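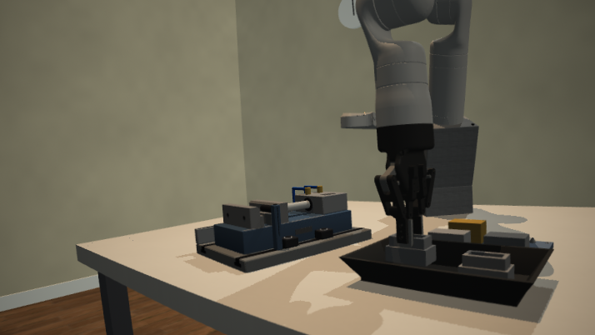 Render: Musa Shehu

Kurkwood Worktable

A fixed-height table for packing rooms, school art rooms, sewing shops, repair counters and anywhere else people stand or sit at one surface for most of the day. The Kurkwood has been in the Nuradano range longer than any other table we make, and the basic layout has stayed the same: a steel frame, a thick birch core top, a plain surface and a rail underneath to hang things from.

Price: $1,669 with standard top and leveling feet
Lead time: see the order section

The top

The core is birch plywood, sealed on all sides before the surface goes on. The surface is a matte high-pressure laminate. It takes pencil, tape residue and most inks well, and it cleans up with dish soap and warm water. Strong solvents will dull it. If you work with acetone or paint stripper every day, order the phenolic top instead and tell us what you use so we can check it against the supplier's chart.

Standard color is white. There are 13 other colors on the swatch card, and they all cost the same. White shows dirt early – some shops want that and some don't. Dark tops hide scuffs but show dust and thread, so sewing rooms usually go lighter.

Edges are rounded over and oiled. The oil will wear off where people lean, normally along the front. Wipe on a thin coat of any food-safe mineral oil, leave it for an hour and buff it off with a rag. Laminated edging is available on request for clean areas where bare wood isn't allowed.

The frame

Square steel tube, welded at the corners and powder coated in light gray. The legs bolt on from the inside, so there are no bolt heads on the outer faces to catch sleeves or aprons. A crossbar runs between the back legs. There is no front crossbar, and you can push a stool or a low cart all the way under.

The frame is rated for 500 pounds, spread evenly over the top. A heavy item standing on a small base, such as an arbor press, should sit over a leg or have the reinforcing plate fitted beneath it. The plate can be added later, but it is easier to do before the top goes down.

Size

Depth is 800 mm on every Kurkwood. That is deep enough for a cutting mat with tools behind it, and an average adult can still reach the back edge without leaning on the work. Length is made to order. Two tables can be bolted end to end with the joining kit, and the tops will meet flush if the floor is anywhere near level.

Height is set at the factory. You pick either seated or standing when you order. The leveling feet take up small differences in the floor and shouldn't be used to raise the table. If several people of different heights share the table, look at the Nadine instead, which has a hand crank.

Options

Under-shelf. Slatted steel, full width, sits on the side rails. Comes out without tools.

Hanging rail. Fits below the front edge. Takes the standard Nuradano hooks, roll holders and bag clips.

Yusuf drawer. A single shallow drawer on full-extension slides, with or without a lock. Holds hand tools, labels, scissors and the other things that otherwise live on the top. It can be fitted left, right or center, but not on the same side as a roll holder.

Power strip mount. A bracket only. We don't supply the strip, and we ask that a qualified electrician do any hardwired work.

Casters. Four locking casters replace the feet. They lower the load rating, so please ask before ordering them for heavy work.

Setting it up

The table ships flat in two cartons. The top is heavy and needs two people. Check both cartons for damage before the driver leaves and write anything you find on the delivery slip, even if it only looks like a torn corner.

Lay the top face down on a blanket or on the carton it came in. Set the frame on it and start all the bolts by hand before you tighten any of them. The most common call we get is from someone who tightened one corner all the way and then couldn't line up the next. Back the bolts off, square the frame and start over. Once all the bolts are in, tighten them in a cross pattern, turn the table over and set the feet.

Go around the bolts again after a month of use. They settle a little in the first few weeks and then stay put.

Day-to-day care

Wipe spills when you see them. Don't leave a wet cloth sitting on an edge overnight. Use a board under anything hot: the laminate will take a mug of coffee, but a pan or a soldering iron will mark it. A cutting mat is worth the money if you use knives. Scratches in laminate can't be sanded out, although a worn top can be replaced on the same frame and we keep the hole pattern the same from year to year for that reason.

Powder coat chips can be touched up with the small bottle in the hardware bag.

From a customer

"We have four of them pushed together in the bindery. One got dropped off a truck and has a bent foot, and that's the one everybody fights over because it's by the window. I'd order the drawer from the start. We added ours later and it meant emptying the whole table." – Ese Danladi, bookbinder

Ordering

Send us the length, the height (seated or standing), the top color and any options. We reply with a drawing and a firm price, and the order goes into the shop when you sign the drawing. Lead time is four weeks for white tops and six for the rest. Orders placed in May run slower – schools buy their summer furniture then – so add a week or two.

Tables go out by freight with curbside delivery. Inside delivery is extra and has to be booked with the order. Let us know if there are stairs, a narrow door or a freight elevator with fixed hours.

Swatch cards are free. The larger finish samples carry a small deposit, refunded when they come back.

Returns and warranty

The frame is covered for ten years and the top for three. Wear on the oiled edges and knife marks in the surface aren't covered. Tables made in a standard length can be returned unused within 30 days, less freight. Custom lengths can't be returned unless we made a mistake.

Related products: Nadine crank table, Yusuf drawer (sold separately), Kurkwood joining kit, replacement tops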